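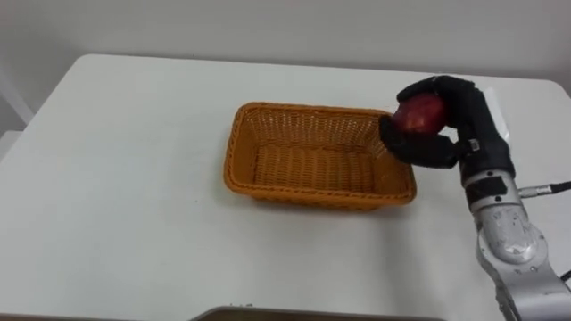
Norbert Hajdu
Contributing editor, small-town theaters

How to date a movie theater from city directories

Most small-town theaters left no building file. What they did leave is a line in the city directory, year after year, and you can get a fair opening and closing date from those lines in an afternoon.

Before you start

Find out which directories the local library holds. Many are scanned, but the scans often skip years. Write down the years you can't get, so you don't mistake a missing book for a closed theater.

Step 1. Search by address

Names change and addresses mostly don't. The Lamptey Theatre was also the Corker and, for its last stretch, the Irnier. Searching for "Lamptey" alone would have given me less than half its history. All three names were at 361 Main.

Step 2. Work from the street section

Directories have an alphabetical part and a street part. Use the street part. Find the cross streets, then read down to the number. If the theater isn't there, check the numbers on either side. A lobby and an upstairs office often had separate listings.

Step 3. Log every year

One row per directory, with the year, name as printed, manager if given, and page. Put "vacant" when the book says vacant and "no listing" when there is nothing. Those are different things.

Step 4. Allow for the lag

Canvassing was usually finished months before the book came out. A house that opened in June may not show up until the next edition. I write "open by" and the directory year unless a newspaper ad gives me the day.

Step 5. Check for renumbering

If the theater seems to move 40 or 50 numbers down the block with the same neighbors on each side, the street was renumbered. Fire insurance maps often show both sets of numbers. In Lemura this cost me 11 pages of notes on a second theater that never existed.

Step 6. Post what you have

Give the directory year and page with each date. If you are guessing at seating or the architect, leave it out and ask in the comments.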